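Design History, Session 5: Standard Parts

Reading: Entwistle, pages 50 to 54.

A standard part is a promise made to a stranger. Whoever makes the bolt will never meet whoever makes the nut, and they are probably better off.

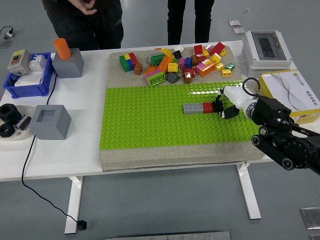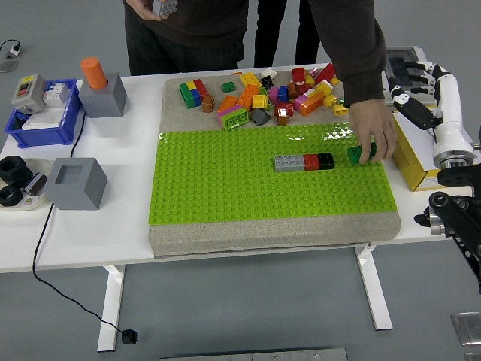

Bricks and a studded baseplate.

Glenys Entwistle objects that most standards start as one firm's habit, and that the rest of the trade gives in later, sulking. Bring one case for her and one against. Screw threads are taken — I have read 300 essays on screw threads.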